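# Give me the slow ones

I watched *The Clerk from Bruvport* again last night, for what must be the sixth time, and I'm still a little in love with it! If you've never seen it (and hardly anyone has), it's a black-and-white comedy about a shipping clerk named Barros who checks into the wrong hotel, gets taken for a visiting opera critic, and is too polite to correct anybody. That's pretty much the whole plot. Gervásio Queiroz plays Barros with his hat held against his stomach the entire time, like somebody might ask for it back.

My opinion, and I'll happily argue it with anyone, is that comedies got worse when they got faster. Old Gervásio Holanda, who directed this one, lets a man cross a lobby. The whole lobby! You get to watch Barros decide to tell the truth, lose his nerve, and pretend to admire a fern.

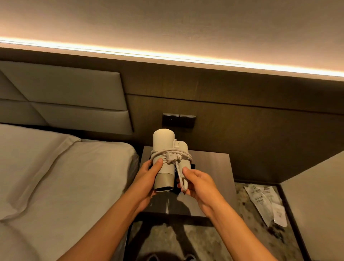

Holanda's best trick is that he gives his actors chores. Everybody in this movie is busy with some small household job while the important stuff gets said over their heads. Watch the maid, Livovine, in the second reel. She hears the proposal through a door and keeps right on folding the same towel. I'd love to see somebody shoot that scene today with a hair dryer, the cord wound around its middle and the plug tucked into the coil, and a person just holding on to it with both hands while bad news comes through the wall. You could get a full minute out of that. A modern editor would give you 2 seconds and a pop song.

I know the other side. My brother-in-law lasted until the fern and then went to make a sandwich. He says the jokes are too far apart, and okay, there's a stretch at the Gridine house, with the uncle and the piano, that even I would trim. But the gaps are where I laugh! By the time Barros finally has to review an actual opera, I know him so well that he only has to open the program and I'm gone.

So put your phone in the other room and give it the first half hour. And stay for the porter's song over the closing credits, all four verses of it.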